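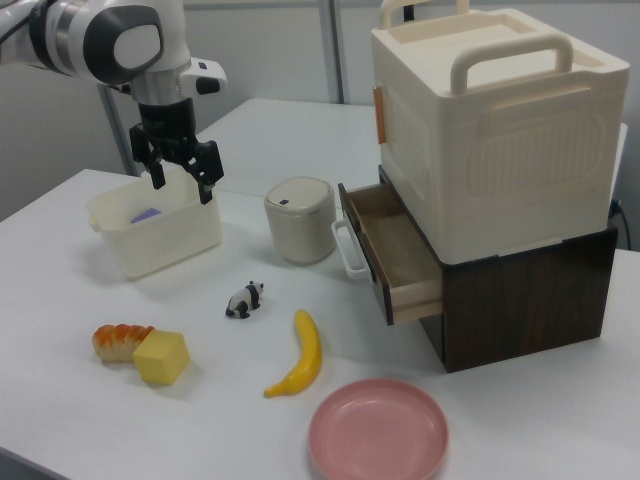 Bin, canister, box on top of a drawer unit. Play food still at large.

Small Stuff, Small Table: Your Questions
Last updated 5/10/24

The Bistcombe toy library lends out play sets, and play sets come back as a heap. These are the questions we get about sorting the heap, answered by Anwara Mondal, with corrections from Preben Laxdal, who didn't ask to be involved.

Do I really need a bin, a box and a drawer?
No. You need one place for things on their way somewhere and one place for things that have arrived. The open white bin is the first kind. Everything else is the second kind, or will be once you stop using it for mail.

What goes in the bin?
Whatever you pick up. Blocks, bread, the cheese (Preben says butter; we've had this talk). Don't sort as you go. Sort when the bin is full or when company is coming, whichever scares you more.

How big should it be?
Small enough that a child can tip it out, which they will. We lend 398 sets and most of them fit in something you could carry with one arm.

Should the big box have a lid?
Yes, and handles. A box with handles gets moved. A box without them becomes furniture, and then you own a piece of furniture full of train track.

Can I stack a box on a drawer unit?
Sure, if the unit is steady and you can still lift the box down without a stool. Keep heavy toys in the drawer and light ones up top. And close the drawer before you lift anything – my hip has opinions on this. 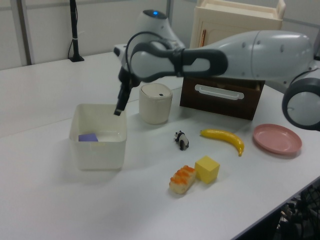 One block in, one panda to go.

Where do the animals go?
This is our most common question, and Sqalli Street playgroup has sent it in twice. Animals go in the drawer. They get stepped on less, and the drawer front has a handle even a four-year-old can manage. If your child insists the panda lives on the table, the panda lives on the table. Pick your battles.

What about one lonely block?
Leave it in the bin. Its friends are under the couch.

Do you sell the bins?
We don't. Any plain one will do. We like the ones you can see through a little, so there's less digging.

A piece is missing from our set. Are we in trouble?
Almost 200 pieces went missing last January and we're all still here. Put a note in with the set saying what's gone. Please don't replace it with something close. We have a carrot that came back as a crayon.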